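# Two Hands, No Robot: A Working Look at the Rorero Kit

Most robot learning projects run short of the same thing. The arm can be bought, the software can be downloaded, and then somebody has to show the machine how a drawer is opened, a few hundred times over, in a way it can learn from. For years that meant sitting at a remote control rig and steering a real arm through the job. It is slow work, and it ties up the most expensive thing in the building.

The Rorero kit takes the arm out of the picture. Made by Novby, it is a pair of hand-held grippers that a person carries to the task. You squeeze, the fingers close, and the movement of the whole tool is logged along with video. The recordings are later used to train a robot fitted with fingers of the same shape. The idea has been going around research labs for a while. Novby is selling it as a finished product, with cases, chargers, spare parts and a phone number to call.

We spent two working days with the kit alongside a crew from Nyitrai, a small contract firm that collects demonstrations for customers who would sooner not do it themselves. Nyitrai has been running Rorero sets since January, and its people had plenty to say about them, good and bad.

## What the work is like

The jobs that week were small tabletop ones: opening a box, taking something out, putting it back, closing up. The customer wants a robot that can handle personal items on a dressing table, and had sent a list of tasks with the objects to match.

Réka Vass runs the floor for Nyitrai. She keeps a task sheet on a tablet and reads out the next start position before each take. The operator sets the objects, picks up the grippers, waits for the tone and begins. When the task is done the grippers go back to the start position, a second tone sounds, and the take is saved. A failed take is kept too, but marked.

"People think it's going to be tiring in the hands," Vass told me. "It's the shoulders. You're holding your arms out in front of you all day. We change operators more often than Novby says you need to."

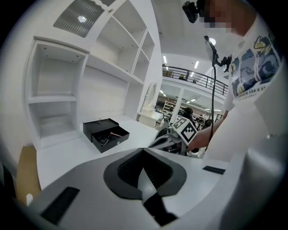

The grippers ask for a certain way of moving. New operators tend to work too fast, the way they would with their own fingers, and the software flags the take. Others go the opposite way and creep along, and then the robot trained on those takes creeps as well. Vass has new people spend their first morning on nothing but drawers and lids. By the afternoon most of them have stopped thinking about the tool.

Drawers are harder than they sound. A small box slides across the table when you pull on it, so one hand has to hold while the other opens. That is the main argument for buying two grippers instead of one. Novby does sell a single, and for picking up loose objects it is enough, but anything with a lid, a cap or a drawer really wants both hands.

## Setup

Setting up a new room took us 70 minutes the first time, working from the printed guide. Irén Bíró, who looks after Nyitrai's equipment, says her crew now does it in less than half that.

The guide is clear, with large drawings and short steps. Tracking relies on the patterned markers, and they have to be clean. Fingerprints are fine, but tape residue is a problem, and so is a strong reflection from a ceiling light. Bíró wipes everything down before each session and checks the mounting screws. She has had one marker work loose in the middle of a day, and the takes from that afternoon had to be thrown out.

Calibration is a matter of moving both grippers through a set pattern while the software watches. It passes or fails, with no score in between. I would have liked a number. When it fails you get a short message telling you to try again, and you are left guessing whether the trouble is the light, the markers or your own arms.

Novby recommends a plain table and even lighting. Nyitrai mostly ignores the first part. Its customers want robots that can work in furnished rooms, so the crew records in furnished rooms, with shelves and chairs and other people going about their business nearby. The software coped with this better than I expected. Over our two days, tracking dropped out in five takes, and four of those came from the operator turning too far away from the table.

## The grippers in the hand

Each gripper has a rigid plastic body and a pair of dark fingers. The trigger has a long, even pull. Closing the fingers on something firm gives a clear stop. Closing them on something soft gives very little, and you learn to watch the tips instead of waiting to feel them.

Fulvio Bellini, the operator who had logged the most hours of anyone we met, thinks the trigger is the best part of the design and the handle is the worst. "The handle is made for a big hand," he said. "I have a big hand, so I'm happy. Two of our people have wrapped theirs with sports tape."

Novby's answer to this is a smaller handle, sold as an extra. Having tried both, I would say the smaller one ought to come in the box. It fits with one screw and suits most people better.

Fine work is where the kit shows its limits. The finger tips are wide enough to be steady on a box edge, but they are clumsy with thin things lying flat. Getting hold of a pencil-sized stick means coming at it from above with the fingers turned across it, and even then it tends to roll. Anything with loops or handles is easier. You put one finger through, or close on the hinge, and lift.

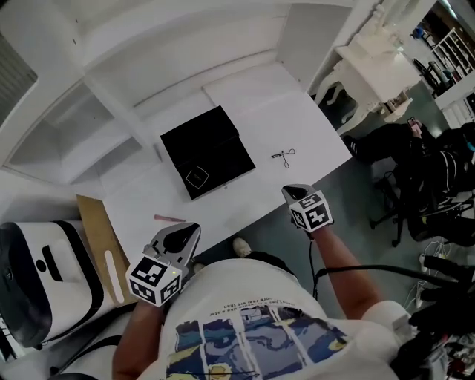
A set of narrow finger tips is due, according to Novby, though there is no date on it. Bíró has asked twice. In the meantime Nyitrai simply turns down tasks that depend on picking up coins, cards or needles.

The cables are the other common complaint. They are long enough for a normal reach, but an operator working with both hands has to be careful about crossing the arms. Bellini runs his along the forearm and holds it there with a loop of soft strap. A wireless version would be heavier, Novby says, and would need its batteries changed during the day. That may be true. I would still like the choice.

## What comes out the other end

At the end of a session the software sorts the takes into folders by task, with failed ones set apart. Each take can be played back with a line drawn over it showing the path of each gripper and a small graph of how far the fingers were open. Playback is quick, and it is easy to spot a bad take by eye once you have seen a few good ones.

By the close of the second day the crew had 705 takes saved. Vass reviewed a share of them the same evening, which is her usual habit, and sent notes to the operators before the next session. She looks for hesitation more than anything. An operator who stops above an object to think about it is teaching the robot to stop there as well.

The files export in the common formats. Kalliopi Stamatopoulos, an engineer who trains models for one of Nyitrai's customers, said the data drops into her pipeline without much fuss. She has two complaints. The clocks on the left and right grippers can drift apart over a long session, and she has to correct for it. And the notes an operator types in during a take are stored in a separate file with a different naming scheme, so matching them up is a chore.

"Those are the kinds of problems you can fix with a script," she said. "What I can't fix with a script is a person's hand covering the object, and that comes down to training the people."

She also warned against expecting too much from a small amount of data. A customer once asked her for a robot that could tidy a whole dressing table and had recorded a single afternoon's worth of one person doing it, at one table. The robot did quite well at that table.

## Service and support

Novby leaves spare fingers, a marker sheet and a screwdriver in every case. Finger pads wear out and are treated as a supply item. Other repairs mean sending the gripper back. Nyitrai has done this once, for a trigger that stuck, and had it returned within two weeks. A loaner is offered only on the higher service plan, and a firm with just one set should think hard about paying for it, because one gripper down means the pair is down.

Phone support is good when you reach it. Miklós Bakos handles calls for the region and knows the product well. He talked us through a calibration problem in a few minutes by asking where the window was. We moved the table and it passed on the next try. He is on the line during office hours only, and Nyitrai often works evenings.

Software updates arrive through a companion program called Vera. It also holds the task sheets and the operator log, and it is the least finished part of the package. Lists load slowly, and changing the order of tasks means dragging them one at a time. Vass keeps her own spreadsheet and copies the tasks across each morning.

## Who should buy it

A lab that already has an engineer with time to spare can build something close to this for less money. Several have, and the designs are easy to find. What you pay Novby for is a pair of grippers that match each other, and that will match the next pair you buy. For a firm sending crews out to different rooms, that counts for a lot. Nyitrai had tried home-built tools before the switch, and Bíró still has them in a crate. Each one was a slightly different length.

A group working on a single task at a single bench may find it more than they need. So may anyone whose robot has a very different hand, as the fingers on the kit are meant to match the fingers on the arm, and Novby supplies mounts for only a few models. Check that list before ordering anything.

The full Rorero set comes with two grippers, the charging case, the marker sheet and one year of Vera. The single gripper, small handle and spare fingers are sold separately. Prices are on request, and the current order book opens on December 1, 2021.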